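Intro to Everyday Computing, Unit 6: Backups and Restoring Your Files
Handout notes – Siham Alaoui

Okay, so last time we ran out of clock right when things were getting good, and a few of you stayed behind in the hallway asking what the difference is between syncing and backing up. I promised I'd start there, so let's start there.

Syncing means the same files show up in more than one place. You change a file on your laptop, it changes in the cloud folder, and it changes on your other computer too. Lovely! But if you delete a file on the laptop, it usually disappears everywhere else as well. The sync program did exactly what you asked. A backup is a separate copy from an earlier moment, and it stays put when you mess up the original.

Some sync services do keep deleted files in a trash folder for a while, and that has saved me more than once. Go look up how long yours keeps them. I won't write a number on this sheet, the companies change it and then I get emails.

What to back up

Start with the stuff you made yourself: papers, photos, recordings, spreadsheets, that folder on the desktop called "new new." Programs can be downloaded again, so I don't bother with those (but do write down your license keys somewhere). Things people forget every single semester:

Browser bookmarks
Email, if you use a mail program that stores messages on the computer
Saved games
Fonts you installed yourself
Anything in the Downloads folder that you never moved

My own Documents folder has 2,070 files in it, and I would miss maybe a handful. I still back up the whole thing. Sorting through it first is how you end up never doing the backup at all – I speak from long experience here.

Where to put it

The old advice is three copies, on two kinds of storage, with one of them in a different building. The copy on your computer counts as one. An external drive counts as the second. The third can be a cloud backup, or another drive that lives at your sister's place, whatever you'll keep up with.

A thumb drive is fine for carrying a paper to the print shop. I wouldn't trust it as my only backup. They get lost in coat pockets, and the cheap ones can fail without any warning.

When you're shopping for an external drive, get one at least twice the size of what you need to copy. That leaves room for older versions of your files. Here's the sum we did on the whiteboard, for those who missed it: the practice laptop had 215 GB of files, so we wanted 430 GB or more, and the next size up in the store is 500 GB. Done.

Setting up a file backup in Windows

We'll use File History for the lab, it's built in and it's simple.

1. Plug in the external drive and wait for it to show up in File Explorer.
2. Open the Start menu, type Control Panel, and press Enter.
3. Choose System and Security, then File History.
4. Check that the right drive is listed. If it isn't, click Select drive on the left.
5. Click Turn on.
6. Open Advanced settings and pick how often it saves copies. Every hour is the usual choice and it's fine for most people.

The first run is slow. Leave it alone and go eat something! After that it only copies what changed, so you'll barely notice it working.

One catch: File History covers your libraries, desktop, contacts and favorites. If you keep files in a folder straight on the C drive, you have to add that folder to a library or it gets skipped. Andri asked about this in the morning group and it's a very good question, so expect to see it in the lab.
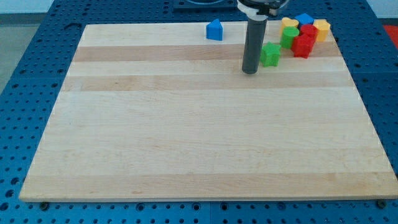
Striped maple board on a blue pegboard table.

Getting files back

Please try this part before you need it. A backup you've never restored from is a guess.

For the lab, make a text file on your desktop called Holloway, type a sentence, save it, and run File History. Then change the sentence, save, and run it again. Now delete the file. Go back to File History, click Restore personal files, and use the arrows at the bottom to flip between the two versions. Pick the older one and click the green button.

If you'd like to keep both versions, right-click the green button and choose Restore to, then send it to a different folder. Teguh found this out ahead of everybody, so ask him if you get stuck and I'm at the other end of the lab.

A word about ransomware

If your backup drive is plugged in all day long, then nasty software on your computer can reach it too. I plug mine in, let it run, eject it and put it in a drawer. Yes, that means the hourly copies don't go to the drive while it's unplugged. You have to choose what bothers you more, and I go back and forth on it myself.

For next time

Finish the restore exercise and bring a short note (half a page is plenty) listing what you'd back up at home, where you'd put each copy, and how often. Due Apr 14, 2026, on paper or in the course folder. The lab is in room 23 and Dalia Benkirane will be there to help with drives that won't show up.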